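Workshop notebook, Masanja room
23 October 2018

Tiled counter and wooden bench: edge, grout, height match.

Carried over from the last entry: the white tile run was to be left alone until the sealer had been chosen. Sealer is now chosen (Dretach, clear, the solvent-free one). The Gemthorpe product was tried on two spare tiles and left a film that came off under a fingernail. Remaining Gemthorpe goes back to the Dundetti store, bottom shelf, lid taped.

Grout. Went along the front edge with a pick and a hand lamp. Joints are sound over most of the run. Soft material in 4 joints, all in the front row and all toward the doorway end. Raked these out to a depth of 6 mm, vacuumed, wiped with a damp sponge, left open. Did not touch the back row. There is one hairline in the glaze on a front tile, older than this work, does not catch a nail. Leave it.

Height. Straightedge laid from the counter across to the bench. Bench is low by 4 mm at the near corner and level at the far one, so the error is in the bench and the counter can be taken as the reference. Shimmed the near leg with two pieces of hardboard. Rechecked: level to within what the straightedge will show. Hardboard will compress, so this wants checking again in December, and replacing with something harder if it has moved.

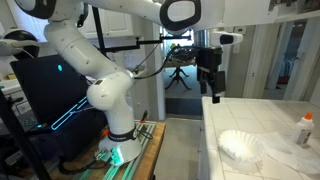
Wooden bench, white tiled countertop at right, laptop open at left.

Laptop position. The left side of the bench is still the best place for it. Any grit from the raking falls on the counter side, and the screen can be turned left without anything being shifted. Keyboard to be covered when raking or sanding is going on. I forgot this for the first joint and spent longer with the brush than with the pick.

Bench top. Pencil lines from the old layout sanded off with 100 grit by hand, along the grain only. No finish applied. If oil is put on, it has to be done in one go with the laptop off the bench, and the rags taken outside and laid flat. Not worth starting this week.

Tile edge. The arris on the front row is sharper than I would like for a counter people lean on. Options are a trim strip or a light pass with a diamond pad. A strip adds height at exactly the place where things are set down, so the pad is preferred. Try it on a spare first.

Materials used:
Grout rake, fine
Sponge, clean water, one bucket
Hardboard offcuts, two
Abrasive paper, 100 grit, one sheet

Still to do:
Mix and fill the open joints, white, small batch. Tool flush, wipe at 19 minutes going by the spare tiles (earlier than that pulled the surface).
Sealer after the grout has cured. Two thin coats, front row first.
Pad test on a spare tile edge.
Order harder shim stock with the next Dundetti list.

Counter front row is not to be wetted until the joints are filled.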